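Zollon Community Help
Forum home > Hand-held grippers > Recording demonstrations

Start of each demonstration is mostly bare floor. Trim it, keep it, or change how I record?

posted by tilefloor_tess
Oct 22, 2026

I am teaching a small mobile arm to pick things up off the floor and put them in a bin. The arm is a Rumitz on a wheeled base. I record the demonstrations by hand with the Zollon hand-held gripper, the one with the camera on it, and then train on those recordings. I don't use remote control for this task, although I have the leader arm for it and could.

I have 300 demonstrations so far. After the import script threw out the ones with bad tracking I was left with 288. They were all recorded indoors on the same tile floor. The objects are socks, a plastic cup, a sponge and a dog toy. One object per demonstration.

The trained policy does fine once the object is well inside the camera view. It goes down, closes, lifts and goes to the bin. The trouble is at the start. If the object is not in view when I press go, the arm hovers over the floor with the jaws open and does nothing useful. Sometimes it drifts a few inches to one side and comes back. Twice it went down and closed on bare tile.

I went back through the recordings and a lot of them have a stretch like the one below near the beginning. Jaws open, pointed at the floor, no object anywhere between the fingers.

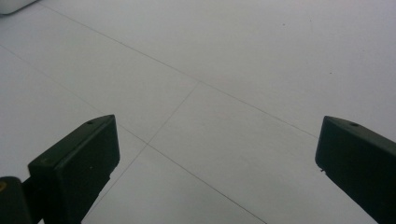
Open jaws over the tile, nothing to grasp between them.

I have read two different things. The Zollon quick guide says to start recording "from a natural ready position," which I took to mean wherever my hand happened to be. An older thread on this forum says to cut everything before the object appears. Those seem to pull in opposite directions.

What I want to know:

Should I trim the empty floor from the start of the recordings I already have?

Is the plain floor itself a problem? It is pale tile with thin grout lines and not much else for the tracking to hold on to.

Would I be better off recording this task with the leader arm?

Other details in case they matter. Camera exposure is on auto. The gripper opening is recorded along with the pose. Training is the stock recipe from the Zosetti package with no changes to the settings. The policy looks at the two most recent camera images and has no other memory. The camera on the Rumitz is mounted at the same offset from the fingers as the one on the hand-held, and I checked that with the printed jig.

11 people found this useful
posted by gripnotes

Don't trim all of it. Trim the part where you are doing nothing and keep the part where you are looking for the object.

Those two look alike in a single still, so you have to play the recording to tell them apart. If the gripper is sitting in one place while you get comfortable or check that the light came on, that is dead time. The policy learns from it that when it sees floor and open jaws, the right action is to stay put. With two images of history it has no way to know how long it has been staying put, so it keeps doing it. That matches the hovering you describe.

If the gripper is moving over the floor toward the object, that part is useful. It is the only place in your data where the policy can learn what to do when the object is out of view. Cut it and the policy has never seen bare floor at all, and then you will get whatever it makes up.

The problem with your search motion may be that it isn't really a search. You know where the sock is. You put it there. So your hand goes straight to it from wherever you started, and the camera sees plain tile while your hand moves left in one recording and right in the next. From the camera's side those are the same picture with opposite actions. The training will average them or flip between them, and the drifting to one side and back fits that.

What worked for me on a similar job (picking up offcuts from a shop floor with a Van Hecke arm) was to pick one search pattern and use it every time the object was out of view at the start. Mine went like this:

Start with the gripper at the same height each time, jaws fully open, camera tipped down at the same angle.

Sweep slowly to the left until the object shows up or you reach the end of your comfortable reach.

If you reach the end, sweep back to the right without stopping.

When the object is clearly in view, go to it.

Pretend you don't know where it is. That is the hardest part and you have to be strict with yourself. If you catch yourself cutting the corner, delete that one and do it again.

There is a weak spot in this. At any point in the sweep the policy has to tell whether it is going left or going right, and it gets that from the difference between the two images. On a plain floor that difference can be small. I spaced the two images farther apart in time and that helped. The setting is in the training config under observation spacing. The default puts them very close together.

For the recordings you have, I would do this. Go through them and set the start point to the first moment the hand is clearly moving. Leave the rest alone. Then add a new batch with the fixed sweep. You don't need to redo all 288.

Closing on bare tile is probably a separate thing. Check whether you have recordings where you closed early or missed and tried again. A few of those with no object visible between the fingers when they shut will teach exactly that. Either fix the label or drop them.

5 people found this useful
posted by mopbucket

Use the leader arm. I gave up on hand-held for floor work. The tracking doesn't like tile and you will be chasing bad recordings forever. With the leader arm the joint positions come from the arm so there is no tracking to lose.

It is slower, and your back will be fine for once.

8 people found this useful
posted by second_shift_lab

I agree with most of what gripnotes wrote and would not switch to the leader arm yet. You lost a small share of your recordings to tracking and that is a decent rate for a floor task. Switching would fix a problem you mostly don't have, and it would leave the start problem where it is. A person driving with the leader arm and looking at the room directly also knows where the sock is. You would get the same straight line to the object and the same confusion in the data.

The one case where the leader arm helps is if you drive it looking only at the gripper camera feed on a screen. Then you really can't see the object until the camera does, and your search is a true one. You can do this with the hand-held too, if you have someone else place the object and you watch the feed on a tablet. It feels awkward for the first few and then you get used to it.

On the floor question. Plain pale tile is hard on visual tracking, but you have some things in your favor. The grout lines and their crossings give it something. Large tiles are worse than small ones because there will be moments when the camera is low and sees one tile and nothing else. In the picture you posted there are two crossings in view and the edge of something white in the top left corner, so at that height it has something to work with. The places where I would expect trouble are lower down, close to the grasp.

The bigger risk with tile is that it repeats. One crossing looks like the next one. When tracking drops out and picks up again it can lock on to the wrong crossing, and then the recorded path has a jump in it. The import script catches large jumps but can let a small one through. Plot the height and the sideways position for a handful of recordings and look for steps. A hand doesn't move in steps.

If you find them, put some printed markers around the edge of the work area, far enough out that they are not what the policy learns to look at. Several different ones, not copies of the same sheet. Wall edges and furniture legs help as well, so tipping the camera up a little at the very start of a recording can give the tracker a good first fix. Trim that bit afterward so the policy doesn't learn the tip.

Also, turn off auto exposure. On a floor this pale with fingers this dark, the brightness can shift depending on how much of the view is floor and how much is fingers or object. Set it once with the jaws open over the tile, lock it, and use the same value on the Rumitz. I have seen a policy trained on auto exposure refuse to move because the camera on the robot settled a bit brighter than anything in the training set.

One thing to check before you record anything else: look at how open the jaws are at the start of each demonstration. If some start half closed because your finger was resting on the trigger, the policy can pick up odd links between the opening and what you did next. Start them all fully open. It is easy to see in the gripper opening plot, which should be a flat line until the grasp.

Comments on this answer

tilefloor_tess: Plotted the openings like you said. Most are flat but there is a run from one afternoon where I started with the trigger partly pulled. Pulling those out. I also found steps in the sideways position on three recordings that the script had passed.

second_shift_lab: Three is fine. Drop them.

tilefloor_tess: On the sweep, does the end of it have to be at the same spot each time? My reach is longer than the arm's.

gripnotes: Keep it inside what the Rumitz can reach without moving the base. I put tape on the floor for the ends of the sweep while I practiced and took it up before recording. If you leave the tape down the policy will turn around at the tape.

mopbucket: Still say leader arm.

tilefloor_tess: I moved the start points on the old ones and trained again with nothing new added. It no longer sits still at the start. It wanders, and about half the time it wanders the wrong way, so the sweep recordings are next. Exposure is locked now on both cameras. I'll leave this open until I have the new batch in.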